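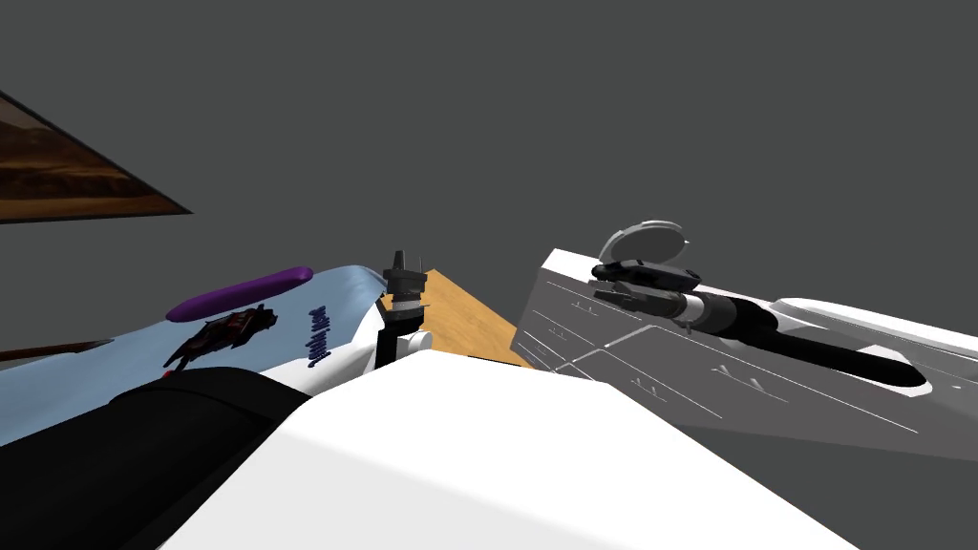 A pale blue and white package with purple and dark brown printing.

Haverford shops to take back empty bags and wrappers from March

Shoppers in Haverford will be able to return empty soft packaging to the shop where they bought it, under a plan that the town council approved on 28th August. The collection starts in March and will run for one year. After this the council will decide if it should continue.

The plan covers bags, wrappers and pouches, the kind of packaging that most households in the town still put in the general trash. Hard plastic, glass and cans are not part of it, and they will be collected from homes the same way as before.

At present 49 shops have agreed to take part. Most of them are small groceries and pet supply shops in the center, but two larger supermarkets on the road to Ristness have also signed. Each shop will receive one collection bin with a lid, and it must stand inside the building, in a place where customers can find it without asking. The bins will be emptied two times a week by Plondero, the company that already collects paper and cardboard in the district.

According to the council, the town sent 3,863 tons of household waste to the landfill last year. It does not know exactly how much of this was soft packaging, because the waste was never sorted by type. A small test was made in one neighborhood last spring with 600 households, and the people there filled the test bins faster than was planned. In the third week an extra truck had to be sent.

The material will go to a sorting hall in Gevus, where it will be pressed into bales and sold. What cannot be sold will be burned for heat. The council says it will publish the amounts every three months, also the part which is burned. This was a demand from several residents at the public meeting in the town hall, who were worried that everything would end in the same place as now.

Not all shop owners are happy with the plan. A group of small shops wrote to the council that they have little space, and that bags from pet food and frozen fish can smell when the weather is warm. They asked for smaller bins and for a collection every day in summer. The council answered that smaller bins are possible, but daily collection would cost too much. Shops which have no room for a bin can hang a sign that shows the nearest place of return.

Customers do not have to wash the packaging, but it should be empty and shaken out. Paper labels can stay on. Bags with food left inside will be taken out at the sorting hall, and if one shop has too many of them, its bin can be removed for a time.

There is no deposit and no money back for the customer. The council discussed a small voucher for each full bag, and some members were in favor of it — but the idea was left out when the budget was made. The whole first year will be paid from the waste fee, which stays the same for homes. Businesses outside the plan will pay a little more from the new year.

The council will send a leaflet with the list of shops to over 3,000 addresses before the start. The same list will be available at the library and at the town hall desk. Shops that want to join later can still register until the end of the trial.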